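Chapter 7
Stains, Soaps and Other Arguments

In the town of Clindberg, before 1800, laundry was done twice a year. Families who could afford enough linen simply wore their way through it and dealt with the consequences in December. Owning a lot of shirts was a sign of wealth. It was also a sign that you knew how to put off a chore.

This chapter is about what changed. The short answer is chemistry, though the people of Clindberg would have said it was the new soap works at Prevolora, which they could smell when the wind was wrong. 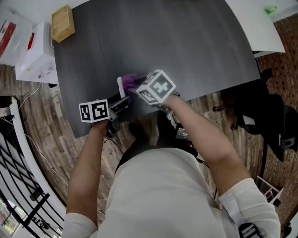
Soap had been around for centuries by then, mostly made from ash and animal fat – a recipe that explains why so many people preferred to be dirty. The trouble was the ash. Its strength varied from batch to batch, and a strong batch took the skin off your knuckles along with the gravy. Zewditu Demissie, whose study of 400 household account books we will lean on heavily, found more money spent on hand salve than on soap.

We begin with the fat, then move on to water, hard and soft. Students who skipped Chapter 6 on ions may wish to go back now. We will wait.

7.1 What a stain is

A stain is a substance that has found somewhere it would like to stay.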